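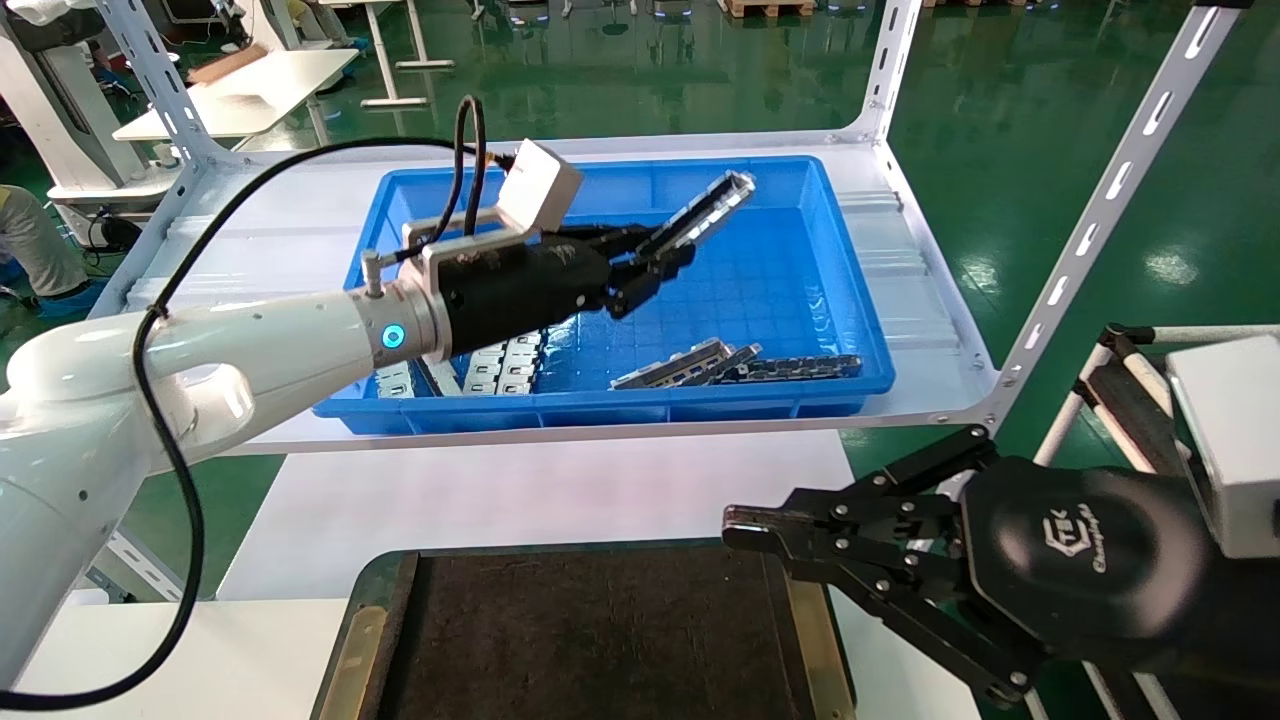

Figure 1. Left arm at the blue tray with its gripper open among the metal links. The right gripper is at the lower right.

Dostum handling cell: progress report to Prirnovine
May 31, 2026
Prepared by Laine Mockus

Work since the last report

The cell was due to complete a run of 500 picks from the tray without an operator stepping in. We stopped the run early after a gripper fault, and the milestone has not been met. The rest of the work is on plan.

The fault

On seven picks the left gripper reported that it was holding a link when it had closed on nothing. Six times the arm carried on to the place position and the program recorded a good transfer. On the seventh, the arm lifted with one finger hooked under the rim of the tray. The tray tipped and came down on the shelf, and two links fell to the floor. Umut Karaca pressed the emergency stop. No one was inside the marked area and no one was hurt. The incident is in the site log and was reported to Özkan, who own the building, the same afternoon.

Cause

The grip check compares finger position with a fixed limit. That limit was set for the older, thicker links. The Cirkden links are 2 mm thinner, so when we changed over we moved the limit down and left too little margin between a held link and closed fingers. The tipping had a separate cause: the force limit on the lift was still at its commissioning value of 100 N, far too high for a tray that is not fixed down. This should have been picked up at the changeover review, which I signed.

Action taken

The force limit has been lowered and tested with an empty tray. The grip check now uses motor current as well as position. Umut has inspected both grippers and found no damage, though one fingertip on the left side was slightly out of line and has been reset.

Still to do

The tray needs to be clamped to the shelf — we have a drawing but no parts yet. The changeover sheet needs a line for force limits. We will then repeat the full run from the beginning, as the earlier picks cannot be counted.

Budget and dates

The clamps and spare fingertips can be met from the existing parts budget. We ask that the milestone be moved to September. The final delivery date does not change.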